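March office reset, a thread. I gave myself one afternoon to sort out our corner downstairs and I'm writing it up mostly so I stop rearranging it in my head at 2 a.m.

First thing, the table. We used to have a big rectangular desk from Renness and everybody ended up sitting in a row like we were waiting for a bus. I swapped it for a round one I got secondhand for 137 dollars, and I love it so much!

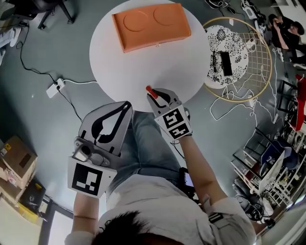 Round tables are great for talking and terrible for storage, I'll say that up front. There are no corners, so there's no natural place to dump stuff. What saves it is having a second, tiny table next to the main one. Ours has the black and white flowers on top and it's just big enough for a phone and whatever else was in your hand. The orange tray gets to stay on the big table because I like the color and I'm in charge of this thread.

Cables next. I know. I KNOW. White ones in a heap on the floor, power strip out in the open. I bought a cable box from Valano and it's too short for the strip by maybe the width of my thumb. It's going back. If you have one that fits a long strip, please send me the name.

Iman Farouk (best desk neighbor I've ever had) says to run everything along the wall with clips and forget the box. She did hers that way at home and hasn't touched it in a year. I'm leaning her way, but the clips come in packs of 12 and I'd need a lot of packs.
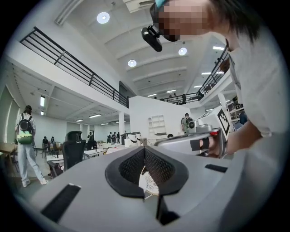
Also been pricing a rug. Something to go under the table and make our corner feel like its own little room, what with the ceiling being so far up and the balcony running along above us. Open plan is lovely for light, less lovely when you drop a pen and both floors hear it.

The Böttcher one I want is 1,250 dollars, so that's a no. There's a flat gray one from Stunutico for 553 – still a lot for a thing people will roll chairs over. Has anybody had a flatweave under casters? Does it bunch up?

Boxes are the last job. I keep saying I'll flatten them and then I find another use for one. Two can stay. Two is a reasonable number of boxes for a grown woman to own.

Will post again when the clips are up. Or the box. Still taking votes on clips vs. box – replies are open till I go shopping tomorrow morning.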